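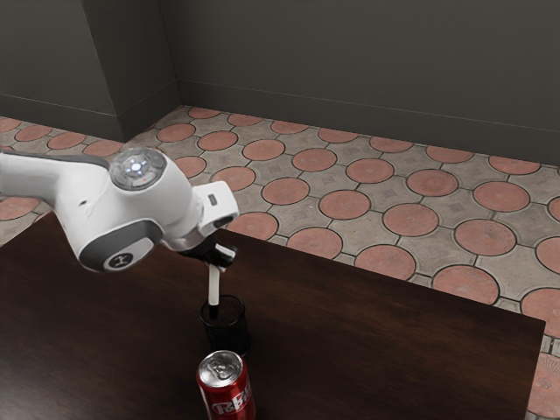
A white robot arm over a dark wooden table.

June 25, 2021

I finally rode the whole Clilgate trail! I have been talking about it since March, when I got my bike out of the basement and found both tires flat and a spider living in the bell. I had only ever done the first stretch out of Bernent, the part everybody does with a dog or a stroller, and I always turned around at the old freight shed. The full thing is 29 miles one way, and I did it in a day with a loaf of bread in my handlebar bag.

I left a little after six. If you can get yourself out of bed for it, please do, the first hour was my favorite. The trail runs along the creek there and the whole bank was covered in daisies, and there was a heron standing in the shallow part under the road bridge that did not care about me one bit. I stopped to look at it, then I stopped again for a turtle, then I ate half a banana. I was not making great time.

After the freight shed it was all new to me. The surface changes from pavement to crushed stone and it gets quieter, with trees right up on both sides (bring bug spray, I forgot mine and my ankles are a mess). You can still see it used to be a railroad. There are stone walls where they cut through the hill, dripping and covered in moss, and the air in there is so much colder that I put my jacket back on. Every so often there is a concrete post with a letter on it. I had to look it up when I got home – the W ones told the engineer to blow the whistle for a crossing. I love that they just left them standing.

Then comes Mellovberg. I had been warned that the trail has one gap where a bridge was taken out years ago, and you have to go up and over on a wooden staircase with your bike. There's a sign at the bottom that says 116 steps. There is a narrow metal channel along the side for your wheels, and it works great going up as long as you don't have bags on that side, which I did. I ended up taking the bags off, carrying them up, and coming back for the bike. So I got to enjoy the stairs three times, once down! The view from the top made me forget all about it. You can see the reservoir and the church in Clilgate and a big patchwork of hayfields, some cut and some not.

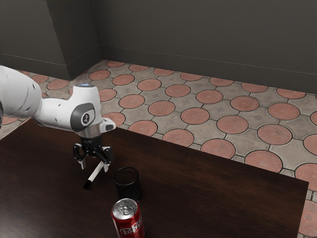

Going down the other side is a gravel switchback, and I walked it. I have no shame about walking a bike down a hill. My brakes are old and they make a noise like a goose.

Lunch was at the picnic spot past the dam. I had the bread, a chunk of sharp cheddar, two pickles wrapped in foil and a peach, and I'm telling you it was the best meal I've had this year. There's a pump there with good cold water, but you have to work the handle for a while before anything comes up. I filled both bottles and soaked my hat.

The last part is the flattest and I thought it would be boring, but it goes right through the wetlands on a long boardwalk and the red-winged blackbirds were going nuts. One of them followed me from post to post yelling the whole way. I also met a couple on a tandem who had started from the other end, and we stood and traded notes about the stairs. They had a tandem to get up there, so I quit complaining.

I rolled into Clilgate at 2:30 and went straight to Nikolaidis, the bakery across from the library, for an iced coffee and a slice of walnut cake soaked in syrup. Then I had a second slice. They have a hose out back for muddy bikes and a bench in the shade, and I sat there long enough for my legs to get stiff. The bus back to Bernent takes bikes on the front rack, two at a time, so get there early if you are in a group.

A few notes if you want to try it. I ride 30 mm tires and they were fine on everything except the loose gravel after the stairs, where wider would have been nicer. My bags came to 18 pounds, way too much for a day ride, and I could have left the second sweater and the hardcover at home. There's no phone signal from the stone walls until the top of the stairs. Go west to east if you can, with the sun off your face in the afternoon and the cake at the end.

I want to do it again in the fall when the maples along the creek turn, maybe staying over in Clilgate and riding back the next morning. The turtle spot is just past the second road bridge, left side, on the flat log.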